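壁に紙を貼って鉛筆で印をつける作業について(長くなります) 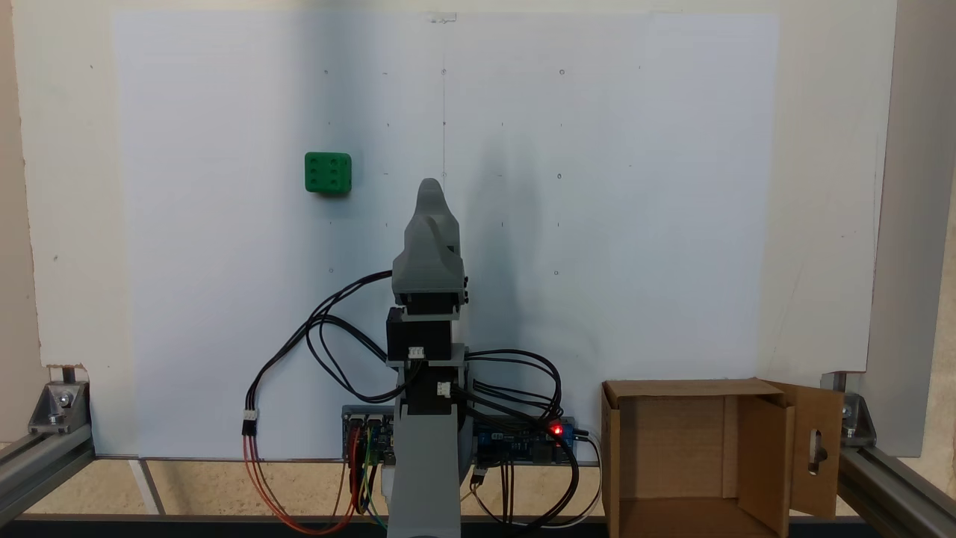 クリーム色の板に白い紙。点と丸と短い線、それから緑のサイコロっぽい立方体。

1
「方眼紙を買えばいいのでは」と各方面から言われている。わかっている。方眼紙は2,079円だった。白い大判の紙は家にあった。以上です。

2
なんの印かというと、位置の目印です。縦横に並べた点を基準にして、垂直な面の上で物をどこに置くか決めていく。机に寝かせた紙なら何も難しくないのに、立てた途端に全部が面倒になる。重力ってすごい。

3
まず鉛筆が書けない。正確には書けるけど薄い。壁に向かって書くと手首が変な角度になり、点を打ったつもりが短い棒になる。だから私の格子には点と棒が混在している。記号の使い分けだと思ってくれた人、ありがとう。そのままでいてください。

4
丸で囲んである点は「測り直して合っていた点」です。上半分に多いのは、上から始めて途中で飽きたから。誠実な紙面だと思う。

5
真ん中の縦線は、Loltauの金属定規を当てて引いた。34センチのやつ。なぜ34なのか誰か教えてほしい。30でいいし、40でもいい。4センチ余分に測れて助かった経験が今のところ一度もない。

6
テープは上端に半透明のを小さく一枚。最初はSturnoraの強力両面テープを使っていて、剥がすときに紙の裏側が板に残った。強力と書いてあるものは本当に強力なので、用途をよく考えてから買いましょう。私は考えずに徳用を買いました。まだある。

7
クリーム色の板はArnentの展示パネル。白い紙を貼るなら白い板のほうがきれいでは、と思うかもしれないけど、白に白を重ねると紙の端がどこだかわからなくなる。薄いクリーム色くらいがちょうどいい。これは偶然の勝利で、店に白がなかった。

8
緑の立方体の話もする。見えている面に丸い穴が六つ、三つずつ二列。サイコロの六の目の並びです。緑を選んだのは、鉛筆の灰色と紙の白ばかり見ていると気が滅入るから。実際、机の上でいちばん元気がいいのはこいつである。

9
立方体は面に当てたときの端がわかりやすいのがいい。丸いもので試した日は、どこを「当たっている場所」と呼ぶかで午後がつぶれた。自分ひとりの作業なのに、自分と意見が割れた。

10
影の話。紙の右のほうがうっすら暗くなる。ここに薄い鉛筆の点を打つと、ほぼ見えない。左の明るいほうで快調に進んでいても、右に来た瞬間に老眼の予行演習が始まる。

11
対策としてスタンドライトを右に置いたら、今度は影が左に行った。知ってた。

12
両側に置けという助言をもらったので、次はそうします。コンセントが足りないので延長コードを買うところから。机まわりのケーブルはもう十分に茂っているのだけど。

13
鉛筆はJacobsのHB。2Bも試した。よく見えるけど、袖でこすれて紙がどんどん曇っていく。曇った紙に濃い点を打つと格子というより天気図になる。HBに戻した。

14
消しゴムの使用は禁止にした。立てた紙を消すとテープが負けて紙ごとずれ、ずれるとそれまでの点が全部、過去の遺物になる。間違えた点は放置して、隣に正しい点を打つ。どちらが正しいかは私だけが知っている。来週の私は知らない。

15
点と点の間隔は20ミリのつもり。測ると20ミリのところと、20ミリに向かって努力しているところがある。

16
この一枚にかけた時間、95分近く。印刷すれば一瞬だという指摘も多数いただいております。うちのプリンターはA4までで、貼り合わせるとつなぎ目が出て、つなぎ目に角が引っかかる。試した人間の顔をして書いています。

17
返信で聞かれたのでまとめて。
・紙の種類→わからない。9月に片付けをしたら棚の奥から巻いた状態で出てきた
・巻き癖→逆向きに巻いて一晩おいた。かなりましになった
・板の固定→垂直を見てから固定。先に固定して後から垂直を見ると悲しい
・方眼紙→2,079円

18
二枚目をどうするか考えている。印を薄いままにするか、いっそ細いペンでいくか。ペンだと消せないのが不安だけど、よく考えたら鉛筆でも消していない。

19
ペン、買ってきます。方眼紙の棚の前は早足で通る予定。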